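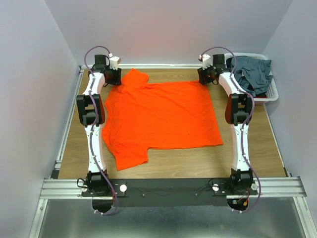 3. Materials and Methods

3.1 Garment sample

Garments were drawn from the household survey described in Section 2. Participating households returned 2926 items of everyday clothing, from which 300 short-sleeved cotton T-shirts were selected by stratified random draw. The strata were defined by declared age of the garment and by declared washing temperature. Items with printed panels larger than the palm of a hand were excluded, as were items with elastane in the body fabric. Fiber content was taken from the care label. Where the label was missing or could not be read, the garment was replaced by the next draw from the same stratum.

3.2 Laundering

All garments were washed in the Jemano test laundry using the Skirnus front-loading program for colored cotton. The detergent dose was held constant by load weight. Each garment went through seven cycles. Half of the sample was dried flat and half was tumble dried to a fixed residual moisture. Garments were then conditioned overnight in standard atmosphere before any measurement was taken. Loads were made up from a single color group to limit dye transfer, and ballast was added when a color group did not fill the drum.

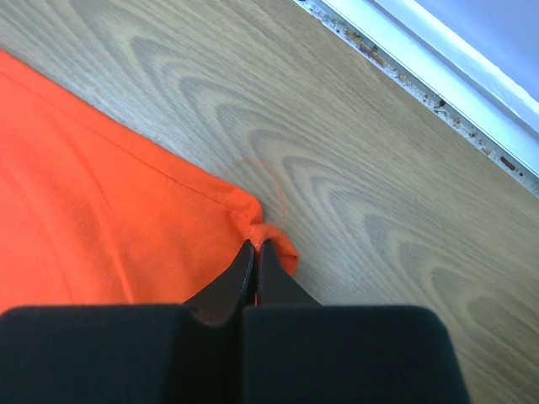 Dimensional change was recorded as a percentage of the original length and width, with negative values indicating shrinkage. Body length was taken from the high shoulder point to the hem, and width from side seam to side seam below the armhole. Skew was computed from the displacement of the side seam at the hem, following the procedure in Hou. Creases were removed by hand without stretching the fabric. Garments were not ironed.

Two operators measured every garment independently. When their readings for skew differed by more than the tolerance set in the protocol, both measurements were repeated and the second pair was kept. The first pair was retained in the raw data and is marked as superseded.

A garment was treated as flat when no fold crossed a measuring line (cf. Figure 2). Wrinkling confined to the collar was disregarded, as no measuring line passes through it.

Figure 2. Orange T-shirt spread out on a flat wooden surface.

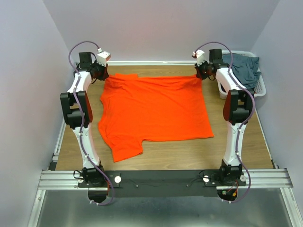
3.3 Statistical treatment

Skew and dimensional change were analyzed in separate mixed models with drying method and garment age as fixed effects and household as a random effect. Residuals were inspected for each color group. Models were fitted in Mivix with default settings.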